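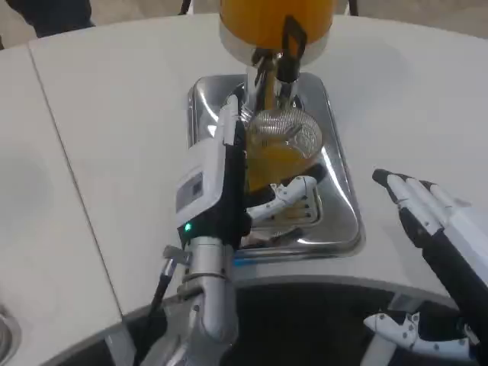 How do I register as a job seeker in Abou Zeid?
Fill in the registration form at the Husex employment office or online through the Isidance portal. You need a photo ID, proof of address and the end date of your last job. Most people finish the form in one sitting.

When should I register?
Within 70 days of your last day of work. If you register later, you can still use the job listings, but you may lose part of your benefit.

How much is the basic benefit?
The basic payment is 337 a month for a single person. A person with dependent children receives 400 a month.

Am I counted as unemployed if I work a few hours a week?
You stay in the monthly count if you work 2 days a week or less and are looking for more hours. Report those days by the end of the month.

Why is the July figure often lower?
Hotels, restaurants and farms hire for the summer. The office publishes a seasonally adjusted figure next to the raw one.

Can I turn down a job offer?
You can turn down an offer outside your field or too far from home. Tell your adviser in writing and give the reason.

What is Nullow?
Nullow is the training program for people who have been out of work for a long time. Courses are free, and your benefit continues while you attend.

Who do I contact about a missed payment?
Siham Ramadan handles payments. For appeals, ask for Abdelghani Ashour. Both take calls from 9 a.m. until noon.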